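主题:Re: [Grudby联赛] 名单更新包 + 新赛季投手疲劳设定,几个问题
发件人:Thaís Medeiros
收件人:Grudby联赛邮件列表
抄送:Mateja Pavlović

各位,

赶着出门,写得乱,见谅。Mateja昨晚那封我看了,先引在下面,再一条条回。没耐心的直接跳到第三节,那是要大家动手的。

Mateja Pavlović 写道:
> 新名单包放上去了,1611个球员,全部过了一遍导入检查,没报错。
> 但是有几件事想问清楚:
> 1. 疲劳系数到底用旧的还是用新的?我手上两份设定文件,数值不一样,都写着“最终版”。
> 2. Bernberg那边说他们的王牌投手评分从86掉到了79,要求改回去。我没动,等你回。
> 3. 交易窗口什么时候关?Busside的经理问了我两遍了。
> 4. 球场文件用哪个?Nedeljković球场的全垒打墙在新包里变矮了,我不确定是故意的。
> 另外能不能以后别在聊天室里定规则,我睡一觉起来翻不完。

最后一句同意。聊天室里说的一律不算,以邮件列表为准。下面正式回。

一、疲劳系数

用新的。旧的那份是上赛季季后赛临时改的,当时为了防止有人连着三天派同一个先发,把恢复速度调得特别慢,结果后援投手也跟着遭殃,投一局歇半个礼拜,常规赛根本没法打。新的那份先发恢复基本不变,后援快一档。模拟跑过一整季,没出现什么怪数据,就是自责分率整体低了一点点,可以接受。

文件名确实起得糟糕,两个“最终版”都是我弄的。旧的我已经从共享目录里删了,本地有存的自己删一下,不然开季那天有人跑旧设定有人跑新设定,数据对不上,又得整晚回滚。上赛季那次大家还记得吧。

顺带说一句,捕手疲劳还是老样子,没改。游戏本身对捕手算得就不太对,连续先发之后打击掉得过头,我试过调,一调连带游击手也变,放弃了。谁懂这块的私下找我。替补捕手还是得备一个,别指望电脑替你轮休。
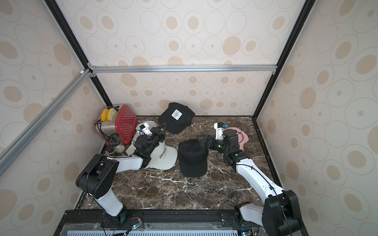

二、Bernberg投手评分

不改回去。理由写一下,省得再吵。

评分不是谁拍脑袋定的,是按上赛季联赛里的数据加年龄曲线算出来的。他上赛季后半段控球掉得很明显,保送翻倍,被长打率也上去了,再加上年纪过了三十四,曲线往下走是正常的。86是前年的数。球速那一项其实没怎么动,掉的主要是控球和耐力,所以你要是把他放到后援去用,还是挺好用得。

我知道Bernberg刚给他续了约,续约的时候新评分还没出来,有点冤。但是所有队都是在不知道新评分的情况下续的约,Busside那个左外野手涨了一大截,也没人说要给他降回来。规则对谁都一样。

如果觉得算法有问题,可以提,但是提算法,别提单个球员。具体说是哪一项权重不合理,拿数据说话,休赛期统一讨论,下赛季生效。这赛季的评分到此为止,不再在动了。

还有人问潜力值能不能公开。不能。公开了选秀就没意思了,去年试过,前两轮大家选得一模一样。球探报告照旧,花多少预算看多少东西。

三、要大家做的事(请看这节!)

交易窗口:五月最后一天晚上十点关。十点整,以系统收到的时间为准,不是你点发送的时间。窗口开到现在已经提交了50多笔,Mateja一个人在审,求求大家别都堆到最后一小时。

交易申请写清楚:双方球队,球员全名,附带的选秀权是哪一轮哪一年,工资谁吃多少。上次有一份申请就写了“老地方,照旧”,完全看不懂,直接退了。双方经理都要回信确认,只有一方的不受理。

工资帽:2000,单位还是游戏里的万。超了的队在窗口关闭前自己处理,不处理的由系统从替补名单里工资最高的开始放弃,不会来问你心疼不心疼。Busside目前超得不多,放一个后援就够了,他们经理应该心里有数。

先发轮值:每队至少报五个先发,顺序排好。没报的由电脑代排,电脑喜欢把最好的两个排在一起,然后客场三连战全是四五号,后果自负。

打线:对左投一套,对右投一套,指定打击那栏别空着。空着游戏会让投手上去打,上赛季有队这么打了两周才发现。。。

队服和帽子贴图:想换的自己做好放共享目录,尺寸跟老包一样,文件名用球队缩写。字样居中,别太靠帽檐,游戏里低头的动画会把下半截吃掉。纯白底的注意,日场打光下面会糊成一片,缝线最好压深一点,不然远镜头看着像没戴帽子画的一个白块。
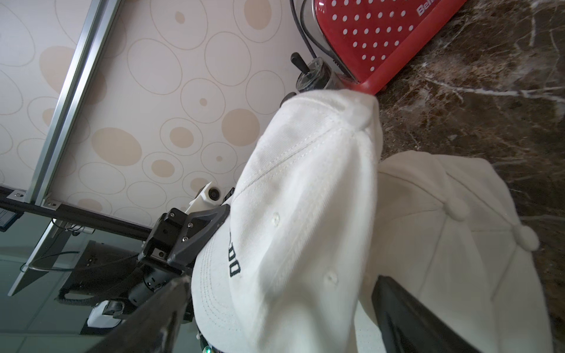
白色棒球帽,正面深色字样只露出一小部分

四、球场文件

Nedeljković球场的墙变矮,不是故意的,是转换的时候单位弄错了。Mateja眼尖。我已经传了修正版,左外野恢复原来的高度,右外野那个凹进去的角也补回来了。请大家重新下一次球场包,名单包不用重下,两个是分开的。

风向设定我顺手看了一下,没动。有人一直说这个球场晚场风往外吹得太厉害,我翻了上赛季的比赛记录,主场全垒打确实偏多,但客队打得也多,应该就是这个球场的特点,留着吧,挺好玩的。投手阵容弱的队去那边客场自求多福。

五、杂七杂八

转播录像:谁有上赛季总决赛第六场的完整录像?我只有后四局,前面那段文件坏了。Mateja说他可能有但是在旧硬盘上,别人如果有先发我,省得他翻。

新经理:目前没有空缺的队,候补名单照旧排着。有朋友想来的让他先订阅列表,看一个月再说,别一上来就要接冠军队。

选秀顺序:抽签改成季后赛结束后马上抽,不拖到休赛期中间。这条上次投票过了,忘了写进规则文档,我今晚补。谁看到文档里还是老版本,提醒我一声,我最近忙得脑子不太够用。

开季时间等交易全部审完再定,审完Mateja会单独发一封,标题里会写“开季”两个字,别漏看。回信请回到列表,不要只回给我,不然同一个问题我得答好几遍。引用的时候把不相关的部分删掉,有些信拉到底全是引用。

先这样,车来了。

Thaís

PS:疲劳设定文件的新名字后面带“季前”两个字,认准这个。
PS2:Bernberg的经理,私信我看到了,晚点回,但是评分那件事答案和上面一样。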